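Terneo Shelf Stocking Set
Data card and rules of practice

Maintained by Imani Ferreira, Benavides group. Last revised in June.

Summary

Terneo is a set of teleoperated two-arm recordings in which flat, light goods are moved between a work floor and a small shelf. It was recorded at the Brunia site. This card covers what the set contains and the rules operators and reviewers followed. Anyone adding episodes is expected to follow the same rules. Requests for exceptions go to the maintainer before recording, not after.

Contents

Episodes released: 1,000
Episodes recorded: 2,003
Object classes: 15
Operators: 11
Views: fixed workspace view, wrist views
Labels: task text, start and end of each grasp, outcome, rule flags

Episodes that were recorded but not released failed at least one rule in the sections below. They are kept in a separate archive and are not available for download. The reject log is included, with one line per episode and the number of the rule that failed.

Workspace rules

W1. Both arms are bolted to the front rail before power is applied. Bolts are checked by hand at the start of each shift.

W2. Hands stay out of the cell while either arm is enabled. Resetting objects requires both arms to be disabled, including for a single item that has slid out of reach.

W3. Items may lie face up, face down or partly over one another. Operators do not straighten them before an episode. An item that starts beneath an arm stays where it is.

W4. Items that are not part of the task text may remain on the floor. They count as distractors and are listed in the episode record.

W5. Cables must not cross the path between the grippers and the shelf. Slack is taken up on the operator side of the rail.

A typical layout has seed packets on the shelf and on the floor, with staplers left out as distractors under W4.

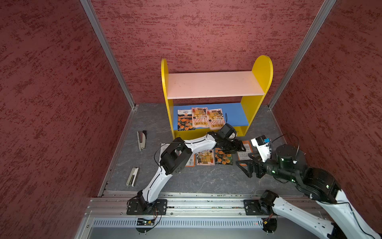

Treteo objected to W4 during review and asked for it to go on record that unlisted distractors had cost them two weeks of relabeling on an earlier set. Their position was that the list should be written before the first episode of a session and locked, with no edits from the operator station. The change was accepted. Lists are now locked at session start, and a late addition opens a new session number.

Operation rules

O1. One operator drives both arms. Handing over control in the middle of an episode ends the episode.

O2. The idle arm is parked or held still. It may hover over the floor but must not rest on an item.

O3. Approach speed is reduced within one hand width of the shelf. Contact with the shelf frame is flagged as "touch". Contact that moves the shelf is flagged as "shift" and the episode is rejected.

O4. Thin items are gripped on their faces, close to one edge. Gripping force is set to the lowest level that holds the item. Visible creasing is flagged – the item is then retired at the end of the session.

O5. A dropped item may be picked up again once. A second drop ends the episode with the outcome "fail". Failed episodes are valid data and are released if no other rule is broken.

O6. Wrist cameras are not wiped, turned or refocused during a session. If a view is lost, stop and start a new session.

Wrist views

The wrist views rotate with the gripper, so the horizon is rarely level. No correction is applied. Background beyond the cell is left in, including monitors, ceiling fixtures and the far side of the room. Models trained on these views should be tested for dependence on background.

During a grasp the packet can be close to edge-on to the camera, with little of its printed face in view. Reviewers should label the grasp from finger contact and use the fixed view to confirm which item is held.
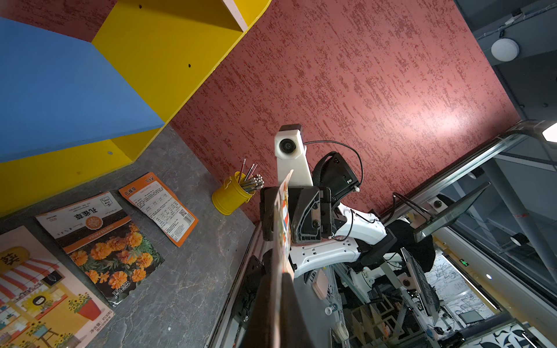
Review rules

R1. Each episode is read by two reviewers. Neither may be the operator of that episode.

R2. Disagreement on outcome goes to the maintainer. Disagreement on grasp timing is settled by taking the earlier start and the later end.

R3. Printed text on items is not transcribed. Packets are labeled by class only.

R4. If a person can be recognized in the background of any view, the episode is withheld until the view is blurred.

Known limits

Lighting was not varied on purpose. All episodes use one cell, so wall color and floor pattern carry no useful variation. Grip force is stored as the commanded level – no tactile reading is available.

Reporting

Send label errors with the episode number and the rule number. Reports without a rule number are sorted on Thursday with the general queue.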